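Groltia 71 Replacement Ear Pads (Pair)
For over-ear headphones with oval cups
Sold by Turkeck Parts

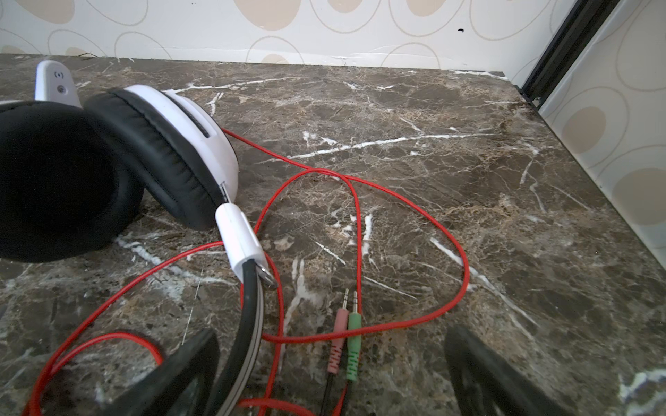

White over-ear headphones with black pads and red cable. Headphones not included.

Item: GR-71-BK
Color: black
Sold as: one pair, left and right
Availability: in stock, ships from the Bajwa warehouse

Description
The Groltia 71 is a slip-on ear pad for closed-back headphones with a retaining groove behind the cup rim. The cover is synthetic leather over a slow-recovery foam ring. A skirt on the back of the pad stretches over the mounting plate and sits in the groove. No glue or tape is used.

Pads wear out before drivers do. Flaking covers, flattened foam and split seams all reduce the seal against the head, and the first thing lost is bass. A new pair restores the original spacing between ear and driver.

Specifications
Foam density: 40 kg per cubic meter
Cover: polyurethane on knit backing
Inner lining: acoustic mesh, fixed
Skirt: stretch polyurethane, single stitched
Compression test: 500 cycles at full depth, no seam failure
Replaces: Groltia 70 (discontinued)

Fit
Measure the mounting plate with the old pad removed. Do not measure the old pad itself — used foam spreads and gives a false reading. Plates with clips or screw posts need the Presell adapter ring, item 373, sold separately. The pad does not fit on-ear models.

Installation
1. Pull the old pad off from the inner edge.
2. Clear any foam crumbs from the groove with a dry brush.
3. Hook the new skirt over the bottom of the plate.
4. Work the skirt around both sides toward the top with a flat plastic tool.
5. Turn the pad until the seam faces down.

The skirt is tight on first fitting. Do not use a metal blade.

Care
Wipe with a damp cloth. Alcohol wipes will dull the cover and shorten its life. Store out of direct sun.

Returns
Unfitted pads may be returned in the original bag. Fitted pads are accepted only for a stitching or foam fault. Include the lot code printed inside the skirt.

Notes
Lots made before May have a slightly shallower skirt. They fit the same plates but are not sold in mixed pairs.
Bulk pricing for schools and call centers: write to Fletcher Merrick at the parts desk with the item number and quantity.

Related items
Presell adapter ring, 373
Groltia headband cushion, black
Flat plastic pry tool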